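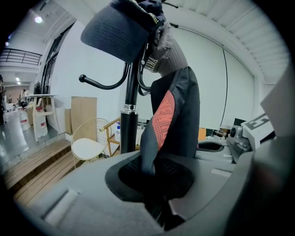
Warbridge workshop, shared notebook
July 2020
Entry by T. Ortner, with interruptions from Luzius

Subject: the coat rack, again.

I have put this off because writing a notebook entry on a coat rack feels like the point where a career turns. But the same three remarks have been made to me at the bench all week (it leans, it spins, where is my jacket) and I would like to be able to answer by pointing at a page.

Background for those who joined after December. The old rack was a row of pegs on a board by the Kustgate door. It held everything, it never moved, and it came off the wall with most of the plaster when we had the door widened. The replacement is the black one, freestanding, a thin pole on a wide base with a silver collar halfway up where the top section joins the bottom. It came from Prosser, flat in a carton, with a sheet of instructions made up entirely of arrows.

The complaint is that the upper half turns. You hang a jacket on one side, the top swings toward you in a friendly way, and whatever was on the other side goes to the wall. Luzius claims it was designed like that. I claim the collar was never tight. We have each held our position since the spring and neither of us had touched the collar.

Today I touched the collar.

1. Emptied the rack. Everything off and onto the chair with the gold wire back, which nobody in this building has ever found comfortable and which makes a very good place to put coats. If we'd been sensible we would have stopped there.

2. Gripped the pole below the collar, turned the top clockwise by hand. It moved a lot more than I expected, then stopped dead. So, loose. I have told Luzius. He has asked me to record that it may have been both loose and designed like that. Recorded.

3. Backed the top section off completely to look at the thread. The male end is clean. In the socket there was a curl of black paint, presumably from the first assembly, sitting where it could keep the joint from closing. Picked it out with a dental probe. (The dental probe lives in the second drawer. It did not when I started, but it does now.)

4. Wiped both ends with a dry rag and screwed the sections together again. Closed up flush this time. Gave it a last quarter turn with a strap wrench over a bit of old bicycle tube so as not to chew the chrome, or whatever that shine is.

5. Checked the base. One of the screws on the underside had backed out enough to lift that side off the floor, which accounts for the lean. Tightened. Put the rack upright and pushed it at shoulder height, first politely and then as Luzius hangs up a coat. It rocked and came back.

No thread locker. I thought about it and decided that if we ever have to carry this thing up to the mezzanine we will want it in two pieces, and I will be the one carrying it.

Load test

Done with real coats because I am not bringing out the calibration weights for this. Order matters more than I'd have guessed. Heavy jacket first, on the hook nearest the wall, then a light thing opposite. If the heavy jacket goes on last it ends up on top of everything and pulls the lot sideways. The worst case was Luzius's winter parka, fetched from his locker in July for the purpose, wet sleeves simulated with a bag of M8 nuts in each pocket. The rack stayed up. The parka's left pocket did not, and there are now M8 nuts under the shelving. If you find any, they go in the tray marked 2.

Left it loaded for 15 minutes and went to do some paid work. Came back: no lean that I could see, no turn at the collar when I nudged it. Pencil mark across the joint so we can tell if it creeps. Please do not wipe off the pencil mark. It looks like dirt. It is data.

What the rack is for

Since I'm here. The rack is for what you wore to work and will wear home. Caps may go on top, brim up or down, I have no view. Shirts may go on it if you change on arrival. The following have been removed from it since the spring and should not return: a coil of network cable, a bag of onions, the spare keys for the Irkunell van (we looked for those for a week), and a wet towel that had been hung over somebody's dry jacket by a person who knows who they are and signs this notebook in green ink.

Long jackets should be hung by the loop. If there is no loop, by the collar, and hitch it up so the hem stays off the floor. The floor gets washed. The hem then also gets washed.

Other things in that corner

I looked around while waiting for the 15 minutes to pass, always a mistake.

The big sheet of cardboard leaning on the wall behind the chair: is anyone keeping this? I've been told it is "good cardboard." I don't dispute the quality. I have walked around it often enough to be able to draw it from memory. The smaller box next to it can stay if somebody will admit to what's in it.

The white drums under the tall stand are where they should be. Please keep them there, labels out, and do not use them as a step. We have steps.

The white bottle with the blue cap on the wooden side table needs to go back to wherever it started. The side table was put there for bags, and one bottle has a way of attracting friends. By December it'll be a chemistry set.

Cost

Nothing, apart from my morning. Luzius wanted to order a second rack at the same time "to spread the load." I looked up what a proper wall-mounted rail in steel would run to, fitted, and the quote from last year was 3,000 for the whole corridor, including making good the plaster. So we have a strap wrench and a pencil mark.

Open

- Check the pencil mark in two weeks. L.B. to do it, as the skeptic.
- Decide on the cardboard. If no name is written on it by then it goes in the baler.
- Felt pads for the base. It scrapes when dragged, and I've heard it dragged.
- Stitch parka pocket. I said I would. I didn't say when.

Added after lunch, other handwriting:

Mark inspected early. No movement. I still think it was meant to spin. The cardboard is mine, I have written my name on it, and it is good cardboard. L.B.

Added below that:

Your name is on the back, where it faces the wall. Turn it around. Two of the nuts have been found, both by foot. T.O.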